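Notes on reading The Weight of Small Habits

Posted Mar 16, 2024
Filed under: Books, Faith

I finished The Weight of Small Habits by Roxana Flores in January and have been putting off writing it up. It is 296 pages, set in a readable serif, with a notes section that takes up more room than I expected. My copy came from the used shelf at Otham Books in Nistdale and had a previous owner's pencil marks through the first two chapters and none after that.

The subject is daily prayer, treated as a matter of scheduling. Flores takes the position that most Christians who say they want to pray more have never picked a time to do it. She spends the first third of the book on that one claim. The argument could have been made in a chapter, but the material is sound. She goes through the Psalms that mention morning, evening and night, lists them in a table, and points out how often the writer names an hour before he names a request.

The middle section is the practical one. She asks the reader to keep a log for 100 days with four columns: start time, end time, place, and one line of text. She is strict about the one line. Her reasoning is that a longer entry turns into a diary, and a diary gets read by its author more than it gets prayed over. I kept the log. I missed 11 days in the first month and fewer after that. The place column was the useful one. Every missed day had a planned place that someone else in the house also needed.

I have two objections. The first is chapter 9, which deals with dry periods. Flores treats dryness as a fault in the routine, to be fixed by moving the time or cutting the length. That covers some cases. It does not cover Psalm 88, which ends in the dark and offers no adjustment. She cites it once, on page 155, and moves on in the same paragraph.

The second is the set of reader letters between chapters. They all report success. A log that only contains good entries is not much of a log, and she says so herself in chapter 4. 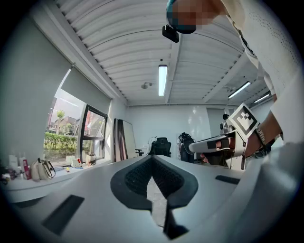 Teal band or cap, white shirt with small dark dots.

The final chapters are on praying with other people, and they are the best in the book. Flores argues for a fixed text when a group is larger than three, and she gives a short order of service that fits on an index card. We used it at the Hoani Street group. It ran shorter than what we had been doing, and the quieter members read their parts without being asked twice.

The study guide from Sullico Press is sold separately. It repeats the discussion questions already printed in the book and adds blank log pages. A ruled notebook does the same job.

I would give it to someone who has tried and quit a few times. For a reader in real grief I would pick something else, and probably start with the Psalms themselves. I am on my second log now, with the place column moved to the front.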